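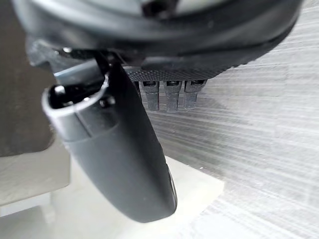
Fig. 4. Wrist camera view, the part held over the white platform.

Unit 4: Teaching by hand and teaching by remote

In the January session we compared two ways to show the arm a task. In the first way, you hold the arm near the wrist and move it yourself. In the second way, you sit at the Testa console and the arm follows your hand from a distance.

Teaching by hand is easier for beginners, and you feel at once when the part touches something. But your own arm often comes into the camera view, and then the recording is less useful for training. With the remote way the view stays clean, but you must judge the height only with your eyes. Look in Fig. 4 at the rounded tip of the part and the faint shadow under it. The shadow is a good help for the height, so please learn to use it.

For the exercise, each pair records the same task in both ways. Move slowly near the platform and do not correct the grip in the middle of a recording. If the grip is bad, stop and start a new one. Write in the log which way you used.

The recordings of last year are in the folder Skirnbridge, 231 by hand and 391 by remote. Please do not mix yours with them.

Questions about the console go to Remo Guerra, room 651.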